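Kitchens that exist only as code

Before a robot arm at Filberg touches a real coffee machine, it has already worked through a great many kitchens that were never built. The company trains its control software in a simulator called Irkard, where each room is put together from a library of counters, cabinets and cookware. The library now holds 882 objects.

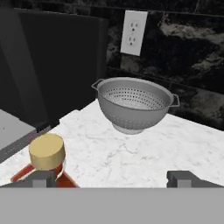

Riku Yoshida, who leads the project, says the idea is simple. A policy trained in one kitchen tends to learn that kitchen. Change the stone or move the stove and it fails. So his team changes the surfaces and the layout between runs while keeping the task the same.

"We used to spend a whole week resetting a test bench," Yoshida says. "Now we reset it with a key press."

The early results were poor. Arms trained in Irkard reached well but grasped badly, and small items were the worst. The team spent seven months reworking how contact between finger and object is calculated – slow work, with little to show until last June.

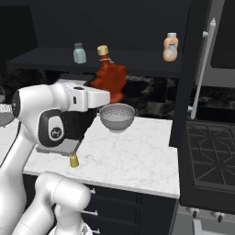
Coffee has become the group's standard test, because it asks for both reach and precision. The arm has to work close to the machine without hitting it. A small cup like the yellow one on the marble leaves little room for error, and a shelf over the counter limits how high the arm can lift. Yoshida says success on the task has risen by up to two thirds with the new contact model.

Two partners, Faketti and Hirose, will try the software on their own arms next.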